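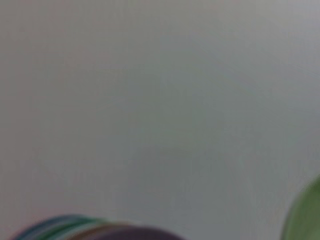 Helle graue Fläche, unten links ein runder Gegenstand in Blaugrün und Violettbraun.

Die Abteilung Ausstattung der Bruvia setzt ihre Hinweise zur Pflege heller Oberflächen in den Gemeinschaftsräumen fort. (1/5)

Graue Flächen sind mit einem weichen, leicht angefeuchteten Tuch zu reinigen. Scheuermittel sind nicht zugelassen. Gegenstände werden vorher angehoben - nicht verschoben.

Für farbiges Geschirr und Dekorationsobjekte gilt weiterhin die Regelung vom Juni. Private Stücke sind am Boden mit Namen zu kennzeichnen. Nicht gekennzeichnete Stücke werden 21 Tage in Raum 762 aufbewahrt und dort auf Anfrage ausgehändigt.

Zur Beurteilung von Grautönen ist Tageslicht maßgeblich. Bei seitlichem Licht wirkt dieselbe Fläche stellenweise wärmer oder dunkler. Meldungen über Verfärbungen bitten wir erst nach einer zweiten Prüfung einzureichen.

Auskunft erteilt Lorenz Schnyder, Ausstattung, Durchwahl 400. Der Bestellschein für Tücher liegt am Empfang aus. (5/5)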